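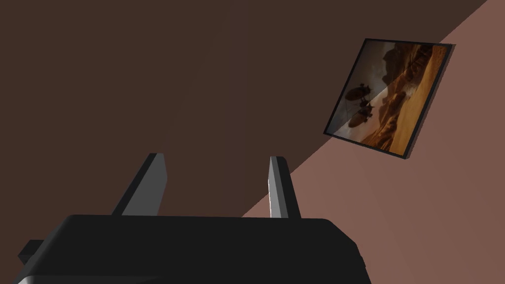

Figure 3. Rendered view.

4.2 Household water use, Balov catchment

Meter records covered 2169 dwellings, read monthly. Of these 60 were dropped – vacant, or the meter had been swapped mid-year. Garden watering made up most of the summer peak, as in the earlier Fimer survey. Colour-coded bills (Iltus trial only) had no clear effect on showers or laundry. Possibly a small one on lawns, but the intervals overlap and we dont push it. Tank owners behaved differently: lower mains use through to February, then a sharp rise once the tanks ran low. Neighbourhood totals were normalised by lot size, not by occupancy. Occupancy data were too patchy, 21 streets missing altogther. Leakage is treated separately in Section 4.3.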